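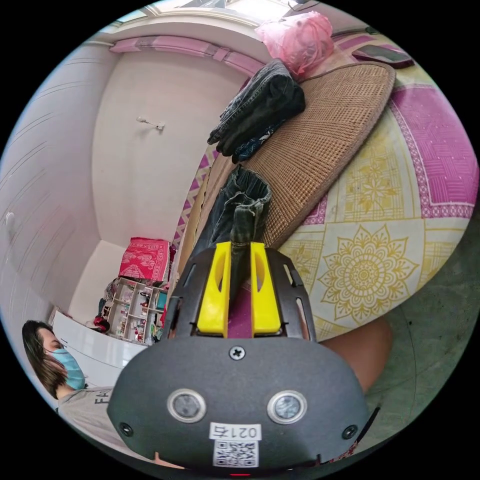

Adjunto 1. Pinza 021右 con el vaquero sujeto, sobre la esterilla.

Ticket: pérdida de seguimiento de la pinza izquierda en demostraciones de plegado
Producto: Boltix Captura (par de pinzas manuales, juego 021)
Cliente: Nilsuwan
Abierto por: Apinya Nilsuwan
Prioridad: media
Apertura: octubre de 2021
Estado: resuelto, con seguimiento pendiente

Descripción del problema

Grabamos demostraciones a mano de la tarea «doblar pantalón» en un dormitorio, con la ropa encima de una cama cubierta por una esterilla trenzada. Una operadora por toma. Las trayectorias se convierten después con Cistix y se reproducen en el brazo doble de Wivance.

De las 45 tomas del lote, 7 salen rechazadas en la conversión con el mensaje «pose no válida, canal izquierdo». La pinza derecha (021右) no da errores en ninguna. El vídeo de las tomas rechazadas se reproduce entero y la apertura de los dedos queda registrada; lo que falta es la posición de la pinza izquierda durante un tramo. En la reproducción el brazo izquierdo se queda parado y luego salta al punto donde se recupera la pose.

Comprobado antes de abrir el ticket: firmware igual en las dos pinzas, lentes limpias, calibración repetida desde cero. Sin cambios.

Respuesta de soporte

Para acotar el fallo necesitamos:
1. Registro de exposición de ambos canales.
2. Número de puntos seguidos por fotograma en una toma rechazada y en una válida.
3. Un fotograma del tramo en que se pierde la pose.
4. Indicación de si el mapa del cuarto se hizo antes del lote o con la primera toma.

No reprocesen las tomas con la opción «interpolar huecos». Rellena la pose y la toma pasa el filtro, pero la trayectoria no sirve para entrenar.

Respuesta del cliente

Mapa hecho con la primera toma, sin pasada previa. Registros subidos. En la toma rechazada los puntos seguidos del canal izquierdo bajan a 37 y el umbral está en 45. En las válidas no se acercan a esa cifra. Va también el fotograma.

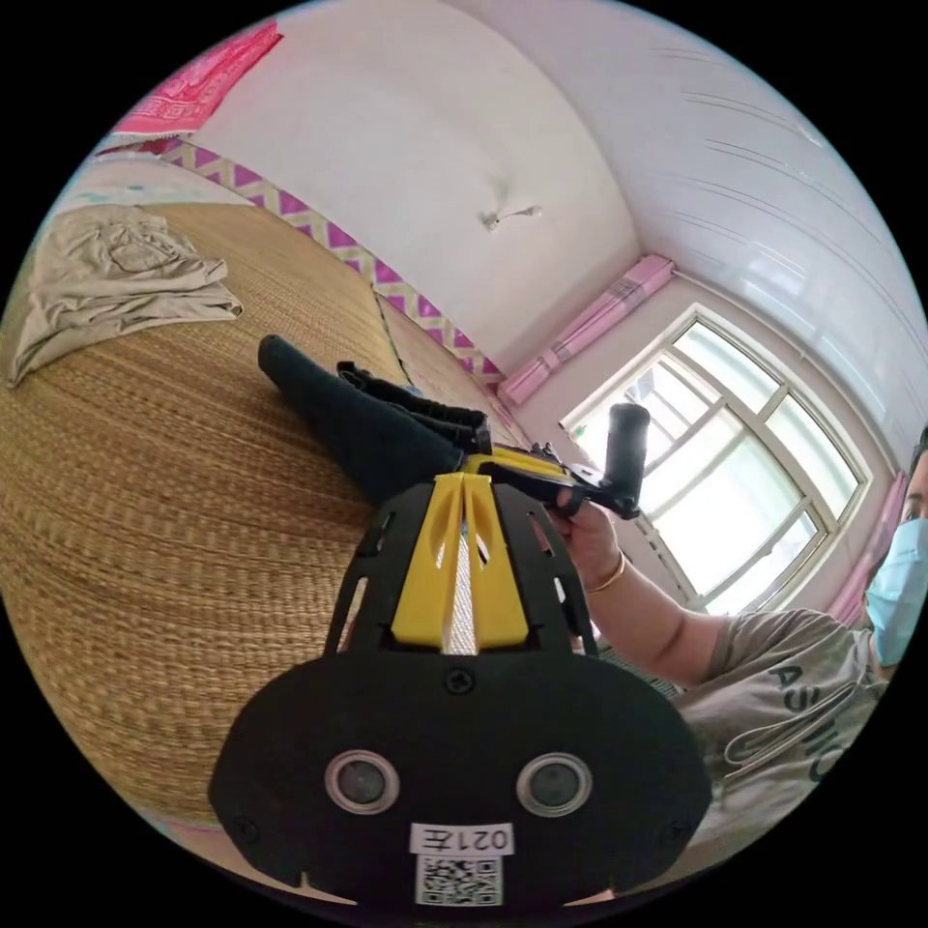
Adjunto 2. Pinza izquierda sobre la cama, con la ventana al fondo.

Análisis

El descenso coincide con un cambio brusco de exposición. Con la ventana dentro del campo, los cristales quedan casi en blanco y el algoritmo pierde esa zona. La esterilla tampoco ayuda: trama fina y repetida, muchos puntos candidatos y casi todos ambiguos. La cenefa de triángulos de la pared sí es buena referencia, aunque el patrón se repite y conviene que el mapa la recoja desde varios ángulos.

El canal derecho trabaja con más referencias. En el adjunto 1 tiene a la vista la sábana estampada, el mueble de compartimentos y la ropa apilada.

Se descarta avería de la pinza. La numeración de las etiquetas corresponde a los canales configurados.

Medidas propuestas

a) Hacer una pasada de mapa antes de cada lote: recorrer despacio el cuarto con una sola pinza, incluida la pared de la cenefa, y cerrar el recorrido en el punto de partida.
b) Limitar la exposición máxima del canal izquierdo. Perfil «interior con ventana».
c) Correr la cortina durante la grabación, o colocar a la operadora de modo que la ventana no quede frente a la lente.
d) Dejar el umbral de puntos como está — bajarlo oculta el fallo.

Resultado

Aplicadas a), b) y c). Apinya repite las tomas rechazadas y la conversión las acepta. El brazo izquierdo de Wivance ya no se detiene al llevar la pernera hacia la cintura. Queda un temblor leve al soltar la prenda, presente en los dos brazos y también en tomas de junio, anteriores a este juego de pinzas. Se abre ticket aparte para Cistix con los registros del filtro de suavizado.

Pendiente: enviar al cliente el perfil de exposición en formato editable.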